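# When the arm drops things: tips from a bench that has been dropped on

*Workshop tips, Wivham Shared Workshop. Revised 14 November 2025.*

We have had an arm on the long bench since April, and in that time it has let go of most things a person could reasonably hand it. The worst was a full jar of brush cleaner, released at shoulder height with what I can only call confidence. The floor by the window is still a slightly different colour.

What follows is what we do differently now. Some of it applies to any powered tool that holds things, and a fair bit of it is ordinary housekeeping that we ought to have been doing already.

## The jar business, briefly

The gripper had hold of the jar. The emergency stop got pressed, quite properly, because a sleeve was hanging near the elbow joint. The arm froze as it should. The gripper, which had been wired to lose its power at the same moment, relaxed. Down came the jar.

So the stop button worked and made a mess in the process. I would press it again. Glass can be swept up and sleeves tend to have arms in them. But it did send us off to read the manual, which was a new experience for several of us.

## Find out what your gripper does when the power goes

Some grippers stay shut, some go limp, and a few open. The leaflet may tell you. If it doesn't, test it:

1. Lay a folded towel on the bench, doubled over.
2. Have the gripper pick up something soft and dull. We use a bean bag.
3. Lift it a hand's width above the towel and no higher.
4. Press the stop.
5. Write what happened on masking tape and stick it to the base, where the next person will see it.

Do it again after any rewiring or update. Ours changed its mind after an update, and the tape was wrong for a fortnight.

## Practise with things that don't matter

Empty drinks bottles are the best practice objects I know of. They are light, they roll, they squash if you set the grip too hard, and there is always another one in the recycling. Avoid glass and anything with a handle you are fond of. A half-full bottle is a good second stage, as the water sloshes about and shows up jerky movements very well. Screw the lid on. Check the lid.

Bottles lying down are harder than bottles standing up. If the fingers come down off-centre the thing shoots out sideways like a bar of soap, and you'll be fetching it from under the lathe. Two strips of draught excluder stuck to the bench will keep it in place while you learn.

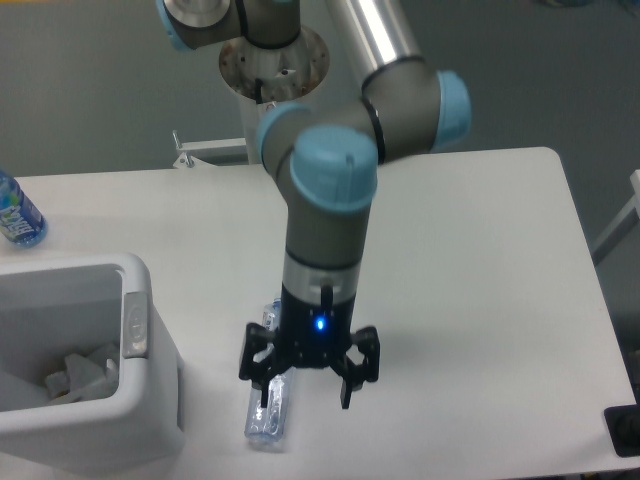

**Should you catch something if the arm drops it?**

Leave it to fall. A hand that darts in after a falling object ends up between the gripper and the bench, and the arm may still be finishing its move. Step back, stop the arm, then pick up whatever is left.

I realise this goes against everything your hands have been taught since you were small. Mine still twitch. Standing with your thumbs in your apron pocket looks daft and works well.

## Slippery fingers

A good half of our drops had nothing to do with faults in the machinery. The finger pads were filthy. Sawdust, a film of wax, on one occasion jam.

- Wipe the pads with a cloth wrung out in warm water and a drop of washing-up liquid, arm switched off at the wall. Dry them properly.
- Skip the polish. Someone did ours with furniture spray and it couldn't have held a grudge.
- Rubber bands make a decent temporary grip on bare fingers. Swap them when they go shiny.
- For proper pads we buy the self-adhesive kind from Drukel, in packs of 10. Trim them with nail scissors and round off the corners, or they peel.
- Chilled things sweat. Dry them before you ask a machine to hold them.

## Don't cure a drop by squeezing harder

This is everyone's first idea, and it was ours. We turned the grip up notch by notch until nothing fell, and then the arm flattened a tin of wood filler with the lid off.

Start with the lowest setting that lifts the object, then go up one notch. If it still slips, look at the pads, then look at where the fingers are landing, and only then touch the setting again. Put it back down when you have finished. The next person may be lifting eggs. (We did try eggs. We own a lot of kitchen roll now.)

## Look at what it's bolted to

An arm on a loose base misses by a little more each time, and people blame the software. Before every session, switched off, take hold of the base and give it a firm wobble. Anything that moves gets tightened. Clamps work loose on benches that are also used for hammering, and ours is.

Surface rust on a plate is mostly a matter for a wire brush and a wipe of oil. Rust in the bolt threads is another matter – replace the bolt. They cost pennies.

Cables should hang free with a bit of slack. If one goes tight when the arm reaches its furthest, it will come out one day, and we have covered what happens then.

## Keep underneath boring

Whatever the arm passes over is what it will drop things on. We now clear the whole of its reach, plus the length of a forearm, before it goes on. That means no mugs and no phones. No laptop either, even if the laptop is the thing running it: put that on a stool to the side.

A bin near the bench is handy, though decide where it lives and keep it there. If it gets shuffled along by the broom, the arm will go on faithfully delivering rubbish to the spot where the bin used to be.

## Slow is fine

Our arm runs at its slowest speed for anything new. You get three clean runs at that, then you may nudge it up. It is dull to watch, and visitors from the Drorkby group have said so, but a dull arm gives you time to reach the button.

The button, by the way, should be within reach of the person watching and out of reach of the arm. Ours spent its first 5 weeks behind the thing it was meant to stop.

## Mopping up after a drop

Water on a bench: power off at the wall first, then towels. Lift cables out of the puddle by the dry part. Leave everything off overnight if any got into a socket or a joint.

Glass: dustpan, then a slice of bread pressed over the floor for the slivers, then throw the bread away where the workshop dog can't get it.

Solvent: windows open, everyone out of the corner, soaked rags laid flat outdoors to dry. Never in a heap, and never in the indoor bin.

After that, write it in the drop book, which hangs on a string by the kettle. Put down what it was holding, how high, what setting, and what the pads looked like. "It just let go" is the commonest entry and the least useful. The second commonest is "jam", and I'd still like to know whose.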